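Rasia Planning and Set-Up Guide
Section 2: Before you buy anything

Print this page | E-mail this page

Last updated Jun 22, 2018 by Shu-fen Fang

I wrote this section after helping Marcelino Toledo spend his shop's money on his first arm, and I'd love for you to make fewer mistakes than we did (we made plenty!). You'll want a tape measure, a pencil and whoever signs the checks. Leave the catalogs closed until step 4.

1. Write down the one job the arm has to do first. One job! If you have three in mind, pick the dullest and park the others on a second sheet.

2. Weigh the heaviest part you plan to lift, then weigh the gripper you're hoping to hang on the wrist. The arm carries both. I've seen people forget the gripper and end up shopping for a bigger arm a month later.

3. Measure the table, and then the room. Mark where the base will bolt down, how far the arm can swing toward each wall, and what's overhead. Don't forget the floor either, especially if you've got tape lines or walkways to respect.

CAUTION: Do not use a folding table, even for a trial. Get one that can be fixed in place and drilled.

4. Build the layout in simulation before you ask for a quote. We use Vinis for this, but any package that lets you place a camera wherever you like will do. Save a view looking down at the table, a close one at the gripper and a couple across the room.

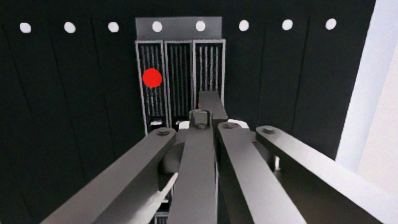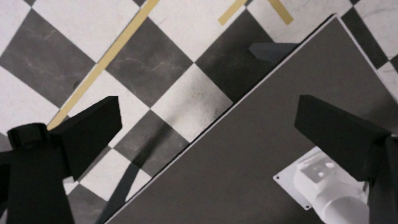 Across the room, with the gripper open and clear of the table:
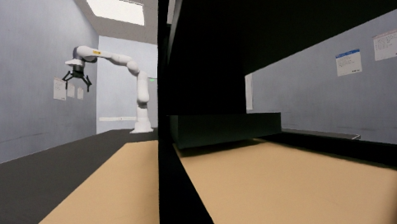
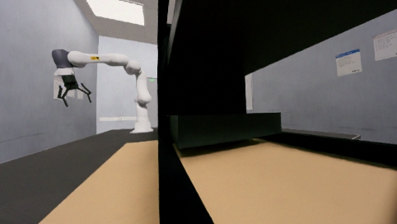

5. Print your views and go stand in the real room with them. Hawi Admasu does this with a red pen and circles everything that's somewhere else in real life, which sounds fussy until you find the outlet is behind the bench. Fix the model, then print again.

6. Now make the budget. I keep two columns, "arm" and "everything else," and the second one always grows on me. Start it with these:

- table, anchors and mounting plate
- gripper, spare fingertips and cables
- guarding, floor tape and signs
- electrician
- training days, plus the wages of the people being trained

NOTE: Put 20 percent on top of the total for things you haven't thought of. Marcelino went with 9 and had to come back for more in March.

7. Ask for quotes from at least two dealers and send them both the same drawings. We got ours from Trurnley and Shawky, and the shipping lines were $700 apart for the same crate! Ask what's included in delivery. "To the door" can mean the curb.

8. Price the fingertips separately. They wear, and they're the part you'll reorder most. Ours run $100 a pair, so I budget for a few sets up front and keep one taped inside the cabinet door.

CAUTION: Have a qualified person do a risk assessment before you place the order. If it calls for more guarding, you want that in the budget and on the floor plan now, while it's still pencil.

9. Pick the delivery date last, after the electrician has given you one. Zeeshan Arain handles our scheduling and won't let a crate leave the dealer until the power is in and the table is anchored.

When all that's signed off, go on to Section 3, Unpacking and Mounting.

This site uses cookies to remember your settings. By continuing to browse, you agree to our use of cookies. OK | Learn more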